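I had been meaning to get to one of these open afternoons since before Christmas, and in May I finally did, mostly because my neighbour Rima Yammine had a spare spot and doesn't like driving into the city on her own. We took the 302 bus in the end, which was a mistake in the rain, but we had a good natter and got there with five minutes to spare.

The place is called Starneck and it's up a flight of stairs behind a tile showroom. I'd pictured something like a car factory, all yellow arms and sparks (too much telly, I suppose). It's much more like a share house where everybody happens to be very clever. Rhys Mudgway met us at the top and made us tea before he'd let us look at anything, and I warmed to him straight away.

There were 17 of us, split into two lots, and ours went first to the area where they teach by hand. The idea, as Rhys put it, is that a person does a job with a pair of hand-held grippers, over and over, and the recordings are what the robot learns from. So before any robot wipes a table, somebody has to wipe it with those big curved fingers, and do it nicely!

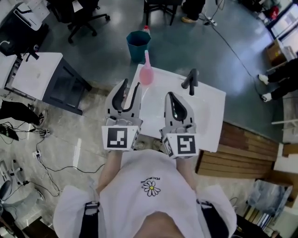
I asked how long it takes to get the hang of it and Rhys said most people are clumsy for a morning and then it clicks. Rima had a go on the practice pair. She taught piano for years and I thought she'd be a natural, but she kept squeezing too early and laughing at herself. I was no better. You have to forget you've got a wrist, if that makes sense, and let your whole forearm do the travelling.

The square patterns on the little white cubes had me puzzled. They're markers, so the computer can work out where each gripper is and which way it's tilted. I'd taken them for some sort of barcode — my grandson has since put me right on that at some length.

After that Elias Smadi showed us the robot itself, which they call Nava, folding tea towels. It did a lovely job of the first and made a dog's breakfast of the second, and Elias just smoothed it out and set it going again. I liked that he didn't hurry us along.

We caught the bus home just before six, and Rima is already asking about the next one.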